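How I Fold Tank Tops So They Stay Folded
Filed under: Laundry, Small Spaces
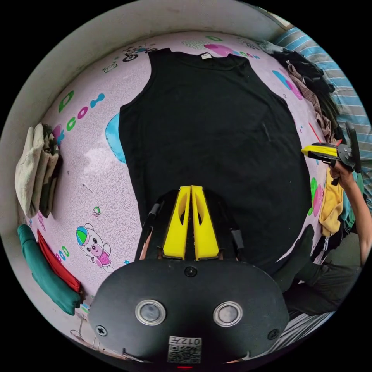
Which side of a tank top should face down when you start folding? The front. With the back facing you, the neckline ends up on the outside of the finished packet and you can grab it from the drawer without digging.

I used to roll mine, and then the drawer at our old place on Kordestani got so shallow that the rolls jammed the runners. My brother-in-law Keyvan folds everything into little bricks that stand up by themselves, so I made him show me (twice!) and then changed a couple of things to suit sleeveless stuff.

What you need: a flat surface with a bit of grip. I like a kids' play mat, the pink kind with cartoons on it, but a towel over the bed works too. A shiny table is annoying because thin straps slide all over the place.

Step 1. Lay the top out with the label up by you or away from you, whichever feels natural. I go away. Smooth from the middle out to the armholes with your palms. A faint crease or two is fine, I'm not ironing a tank top.

Step 2. Bring one side in to the middle, so the armhole lands just past the label. Then bring the other side over it. You want a long strip that's the same width all the way down. Wide-cut tops flare at the hem, so tuck that extra bit in as you go.

Step 3. Fold the straps down toward the hem, 2 inches or so on an adult medium. This is my addition, and it stops them from flopping out later.

Step 4. Fold the hem up to just short of the top edge, then fold in half again, or in thirds if your drawer is shallow. Press down with your hand and stand it up. If it falls over, your strip was too wide.

Black ones all look the same once they're folded, so I keep the sleep ones at the back and the going-out ones at the front. Ribbed fabric is bulkier and I'd skip the last fold.

I can fit 9 across in my drawer now, 10 if I shove.

Next up: fitted sheets, wish me luck.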